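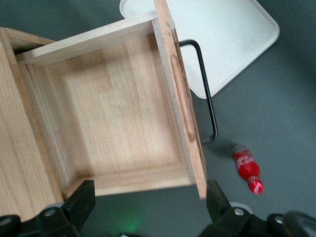
Teaching Ivo to Tidy Up: What We Learned from 428 Demonstrations

Project report by Aisyah Pasaribu and Siiri Lappalainen
March 10, 2022

Our arm is called Ivo, and we wanted it to put things away on a table after watching us do it. That meant gathering examples, lots of them! Back in September we thought 100 would be plenty. We recorded 428 in the end, and we would happily have gone on — the collecting was the part we both liked best.

How we recorded

One of us drove the arm with the Futberg hand controller while the other reset the table and typed a one-line note for each run ("pick up bottle, slow start"). Every demonstration saved the wrist camera view, the joint angles and the gripper opening. Our logging script, Plurkden, threw out any run with missing camera data and asked us to do it over. We swapped seats every half hour, and our driving styles are so different that you can tell from the joint plots alone who was at the controls.

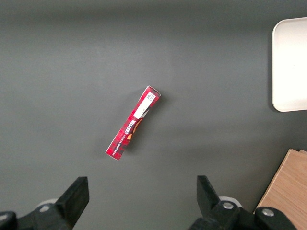

Variety mattered more than we expected. Our first batch had every object lined up neatly with the gripper, and the model trained on it only knew how to come straight down. So we started turning things every which way before each run. A long, narrow package like the red Walkers box is great for this, as lying diagonally on the gray tabletop it makes the driver think about the wrist angle before closing the fingers. After we added the turned runs, the model began rotating the wrist by itself, and we may have cheered a bit loudly (sorry, Heiskanen lab next door).

What we would change

We spent around 2 weeks fixing notes that didn't match each other. "Grab," "grasp" and "pick up" all meant the same thing to us — the model saw three different jobs. Next time we'd agree on a word list first. We'd also save the failed grasps in their own folder, because we want to try training on recoveries.

Contact: Aisyah Pasaribu and Siiri Lappalainen | © 2022 | Back to top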